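**Air drying** of dishes is the practice of leaving washed cups, plates and utensils to dry without a towel, normally in a rack or on a mat. It is often described as the cleaner method. The evidence offered for this is thinner than its popularity suggests.

## Claims about hygiene

The usual argument is that a damp kitchen towel carries bacteria from one item to the next. A dirty towel can do this. It does not follow that a clean towel is worse than a rack, and household guides rarely make the comparison. Many of them repeat the same advice with no source at all.

Siiri Ikonen, in her household handbook *The Leinonen Kitchen*, complains that writers on the subject "compare the worst towel with the best rack." Her own test covered 119 cups in 2 kitchens, one in Harnell and one in Ellham. She found no difference she was willing to defend. The test was small, and her notes do not say how the cups were washed, so it settles little in either direction.

## Drying time

Figures for drying time vary so widely that they are of limited use. Room humidity, the shape of the item and the temperature of the rinse water all matter. Plastic generally holds droplets longer than glazed ceramic, which stays warm after a hot rinse and sheds water more readily.

Cups are a common point of dispute. Placed upside down on a flat surface, a cup traps moist air under its rim. A raised rack lets air in from below, though a deep cup may still stay damp inside.
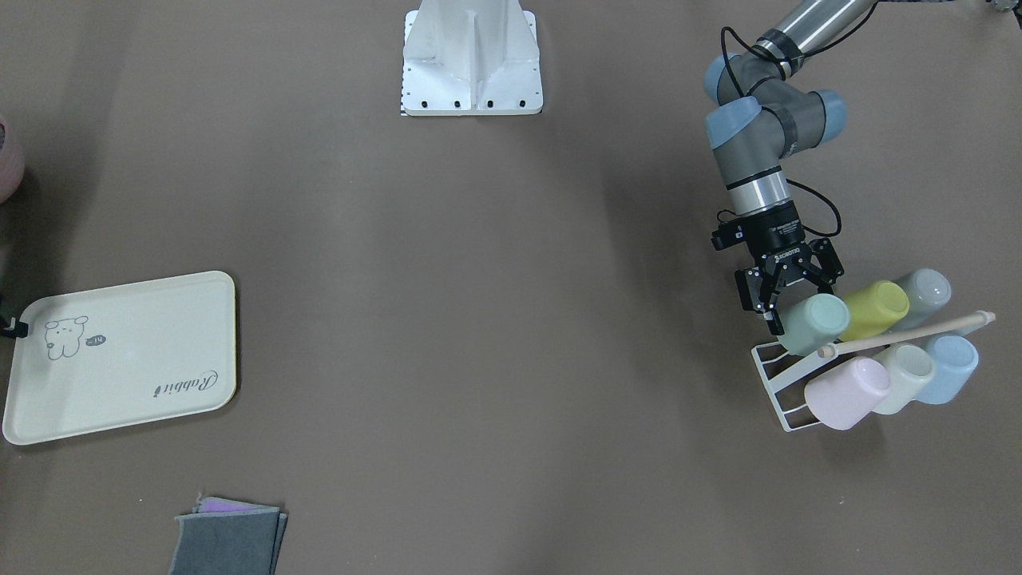

Makers also sell racks on the strength of coatings said to resist germs. Such claims usually refer to the coating itself and say nothing of the dishes resting on it. A rack of any kind collects mineral scale and slime where water pools, and needs regular washing.

## Origins

Local histories of Derkcombe credit the town with the first slatted plate rack. No dated object or drawing has been produced to support this, and wall-mounted racks of similar form are known from many places. The claim is best treated as town pride.

## See also

- Dishwashing
- Drying cabinet
- Kitchen towel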